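Stenby Gallery: Teaching by Hand

Home
Project notes
Gallery
Contact

Welcome, and thank you for stopping by! If you came here from the Derkell newsletter, you already know a little of what we do, and if you wandered in some other way, you're just as welcome. Stenby is our small effort to collect examples of ordinary hand work for a learning system. A person takes a gripper in each hand and does something everyday with them (folding a cloth, stacking cups, putting the lid back on a tub), and the cameras riding on the grippers record the whole business from start to finish. Later on the system studies those recordings and tries to work out for itself how such a thing is done. We have 2,060 recordings on the shelf as of October, which sounds like a great many until you ask the system to fold a cloth it hasn't met before.

This page grew out of questions from people who wanted to know what the work looks like from up close. Most of the pictures we hand out are of people standing at tables, and those are nice enough, but the view that matters to the learning system is the one from the gripper itself. So the gallery stays down there, close to the tabletop, where the grippers spend their days.

At the table
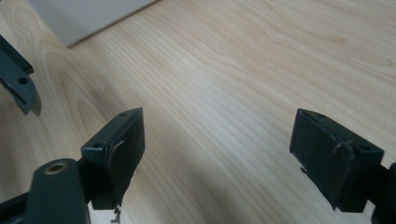 Every session starts with a stretch of getting ready, and I've come to enjoy it more than I expected to. New people always want to jump right in, and I understand that completely, but we ask them to spend their first while simply opening and closing the grippers and moving them over the table until their wrists settle down. It's a funny feeling at first, a bit like eating with someone else's hands. We also ask everybody to look over the pads before they begin, and you can see why from the two nearer fingers, where a corner of the black pad on the left is peeling up and the one on the right has a frayed strip curling off it. A pad that has lifted can catch on thin cloth, and then the recording is mostly a lesson in getting cloth unstuck. We keep a roll of fresh padding in the drawer under the window, along with the good scissors, which are please not to be used for opening parcels.

Once the hands are comfortable, we go on to the task of the day. A full set is 40 tries at the same task, with a proper rest in between, and we shift the starting positions a little each time so the system doesn't get the idea that cups only ever live in one spot. People do get tired, more in the forearms than anywhere else, and a tired person moves differently. We would much sooner have a short set done in good spirits than a long one done through gritted teeth, so if you need to stop, stop, have some tea, and come back when you feel like it.

Between tries

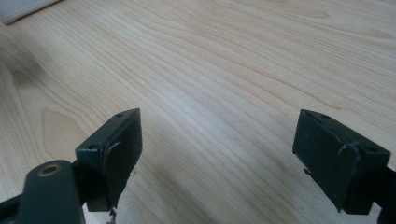 The clumsy tries are worth keeping too, by the way, and this is something I end up explaining to almost everyone who joins us. If you drop the cup, pick it up again and carry on! The system needs to see how a person gets out of a small muddle, and a smooth performance every time would leave it with no idea of what to do when things slide away. We throw out a recording only when it stopped too early or when the two grippers' clocks have drifted apart, and the sorting program, which we call Liao, catches nearly all of those before anyone has to sit and watch them.

What gets through Liao goes on to Unska, our labeling tool, where each recording is given a plain sentence saying what was done. I'm fond of this part. You would be amazed how many ways seven people can find to say "put the spoon in the bowl," and we keep them all, since the people who someday talk to such a system will surely have their own ways of saying it as well.

We record on Tuesday mornings, starting at nine, and a set usually fits comfortably before lunch. If you'd like to try your hand at it, write to us through the contact page and tell us whether you are left-handed, so we can set out the right pair of straps for you.

Back to all galleries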